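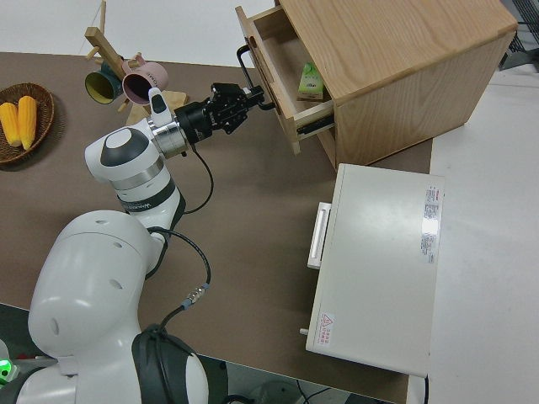 xiao_l: drawers are where our demos went bad too. what are you doing about the pull speed? ours was all over the place between operators and the policy just learned to hesitate at the handle

smelnyk
Posted 2/20/19
Fair. I should have led with the question. We're collecting teleop demos for a kitchen tidy-up set, goal is 3000 episodes by April. Two arms, drawer, plates, mugs, the usual. We have 104 I'd call clean. The rest is long pauses, regrasps, people changing thier mind halfway. Do I keep the messy ones or toss them? Not capping pull speed at all right now btw.

pvillanueva
Keep them. Tag them, dont toss. We threw out every regrasp at Prallia and ended up with a policy that had no clue what to do after a miss. Just closed on air and carried on to the next step.

lorne_c
Disagree. Regrasps yes, pauses no. A pause is the operator thinking and the camera can't see thinking. Same picture, two different actions, model averages them. Trim the pauses at least.

smelnyk
Trim how? By velocity threshold? Tried that and it ate the slow approach to the plates. Also the two arm stuff is its own mess. One hand is on a plate and the other is off near the box handle and operators always go one at a time even when told not to.
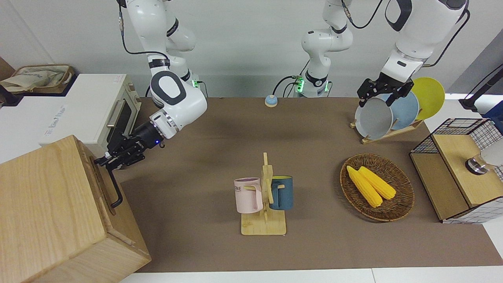 Left arm on the gray plate in the rack, right gripper just over the box handle.

xiao_l
ok so with both arms I would not threshold on velocity per arm. Use both together. If either one is moving, keep the frame. And cut only when both are still for 3 seconds or more. We did this on the Clasden set and lost way less of the useful slow stuff

lorne_c
3 is long. I'd go 2.

xiao_l
depends on your operators. new people, 3. they really do stop that long and then do something useful

oharasym
Different question, how much do you move things between episodes? Everybody in here is arguing about trimming and I bet layout is the bigger problem. If the corn is always next to the plates the model learns "go right of the corn" and you wont notice till somebody moves it.

smelnyk
Layout gets changed per block, not per episode. Operators hate resetting. I did get an overhead-ish view added so we can check the start state against the log. Corn and rack do end up neighbors a lot, yeah.

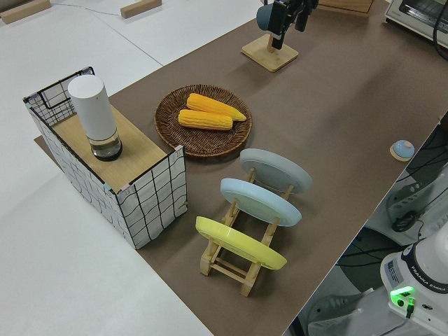
Start state check: corn on the wicker plate, rack in front, blue button off to the right.

oharasym
Right, that is what I mean. Per block is not enough imo. You don't need a full reset, slide the rack a hand width, turn the tray, done. Ten second job. Put it in the operator sheet as a step or it will never happen.

pvillanueva
+1 on sliding. Also swap the plate order in the rack. We had a yellow-plate-only grasper for a month, very embarassing demo for the Fortin people

lorne_c
Still think you're all overdoing the variety before the basic motions are clean. Get one layout working end to end, then spread out. Otherwise you can't tell if it fails from bad demos or from too few of each layout.

oharasym
And then you redo everything when it doesn't transfer. Been there. No thanks.

smelnyk
Somewhere in the middle then. Plan for the next blocks: keep regrasps with a tag, cut both-arms-still at 3, small shift of rack and tray every episode, plate order swapped every block. Start state gets looked at before the operator takes over, and if it matches the last one too closely it goes back for a nudge. 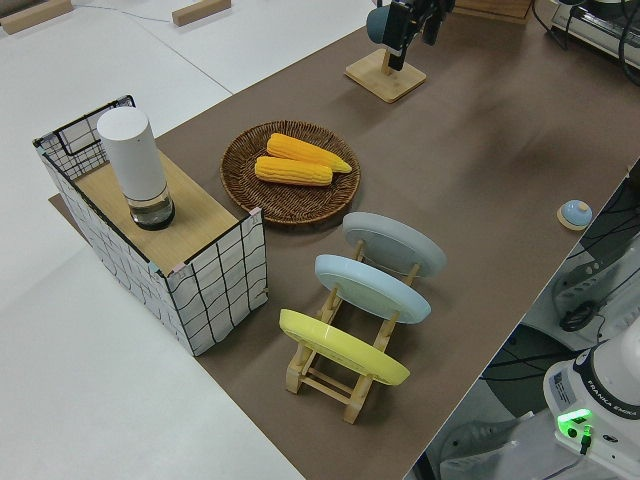

Checking by eye for now. I'd like a script to diff the start frames and complain but that's a later problem, our logger (Wavstead, old version) stamps the first frame late and half of them already have an arm in motion. Anyone have that working?

xiao_l
update the logger first. the late stamp is fixed in the newer one, or just hold the arms at home for a bit before you hit record and take that frame instead

smelnyk
Holding at home is easy, will do that. Lorne I'll set aside one fixed-layout block too so we can compare. Will post numbers once theres enough to look at

lorne_c
good. post the failures too pls, not just the success rate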